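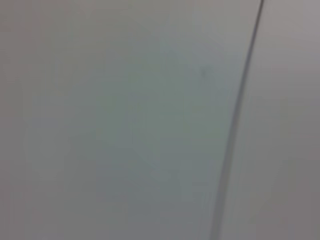

Page last changed: July, 4:40 pm

The Flurkdale Depot: Student Project Report
Wanda Szulc

1. Question

My project looks at whether the town of Flurkdale should lease the old Kaczorowski barracks to the defense ministry as a supply depot. The barracks date from 1882 and have stood unused since the last regiment moved to Viltside.

2. Sources

I used council minutes, the draft lease and back issues of the local paper. I also sent a short survey to 100 households. The ministry did not answer my letter.

3. Findings

The draft lease runs for 20 years. It covers the barracks, the rail siding and the access road, but leaves out the parade ground. Road repair is to be paid for by the ministry, while snow clearing stays with the town. Storage of ammunition is ruled out in the main text, although an annex allows it "for transit."

Ekix, the firm that owns the siding, supports the plan. Most written objections concern truck traffic past the school.

4. Open points

The annex sets no time limit for transit storage. The survey replies are still being entered and will be added to section 3.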